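Teseo is looking for a cataloger of shells (part time, with possibility to extend)

Teseo keeps a small study collection of sea shells, corals and other beach material, which is lent to schools and to people who draw. Last year we received a large donation from the family of a collector, and now we need one person to help us sort it, clean it, describe it and put it into drawers where it can be found again.

Start of work: in April or as agreed
Hours: 70 hours per month, on days which we arrange together
Place: Skeltisau building, second floor
Duration: one year

About the collection

The donation came to us in 86 boxes. Some of them are well ordered, with a paper label under each shell in the handwriting of the collector. Others were packed in a hurry when the house was sold, and there the shells lie together with the labels of different shells, newspaper and sand. Povilas Stankevičius has already opened 41 boxes and has written a short list of what is inside. The rest is waiting for you.

The most of the material is gastropods, from very small ones which must be kept in glass tubes to large ones which fill both hands. There are many spiral shells with a long canal, such as tulip shells, whelks and small conchs, and these take the most time. They look similar to each other when they are worn, and an older label is not always right. We look at the ridges, at the color bands, at the shape of the lip and at the inside of the aperture, and then we compare with the books.

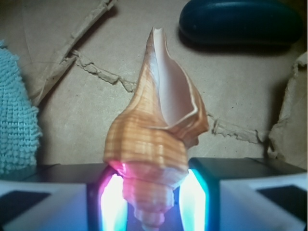

The thin lip and the point of the canal are the places where a shell breaks first, so we ask that every piece is checked there before it is put away. A chip is not a tragedy, but it must be written in the record, with the side and the size. We do not repair shells and we do not put oil or varnish on them.

What you will do

You will open the boxes in the order of the list and keep each shell with its label until both have the same number.
You will clean the shells with a soft brush and, where it is allowed, with plain water.
You will measure the height and the width with a caliper and enter them in our database, Remine.
You will write a description in English of two or three sentences. We have a word list for this, so that "cream" and "tan" mean the same thing to all of us.
You will prepare loans for schools together with Marisol Cabrera, who also does the packing.
Once in a month you will sit with the group that discusses the difficult pieces, and bring your own.

What we ask from you

You have worked with a collection before, in a museum, a university, an archive or at home. A private collection of your own counts, if you can show us how you keep it. You have steady hands and you can stay with the same kind of work for several hours. You read English well. Latin names can be learned here, and we do not examine them at the interview.

It is good, but not necessary, if you can draw or if you know some Spanish, as many of the old labels are in Spanish.

Please note that the work room is on the second floor and the elevator is small. The drawers are heavy when full. If this is a difficulty for you, write it to us in the application, and we will find another way to divide the work.

What we offer

A salary according to our table, which we send to you on request before you apply. A desk by the north window. Paid travel to two meetings in the year. You may use the library and the microscope for your own studies after the working hours, and your name will stand in the record of each shell which you describe.

How to apply

Send a letter of one page and a list of your earlier work to Kerttu Aaltonen at the Teseo office. We do not need a photograph of you. Please add one description of any shell, stone or similar object that you have near you, in not more than 70 words. We read this part first.

Octavio Sánchez answers questions about the contract and the hours. Questions about the collection go to Povilas Stankevičius. The interviews are held in the work room and take one hour, and a part of this time is used for handling two or three pieces from the boxes.

Published 2025-06-09. The call stays open until the place is filled.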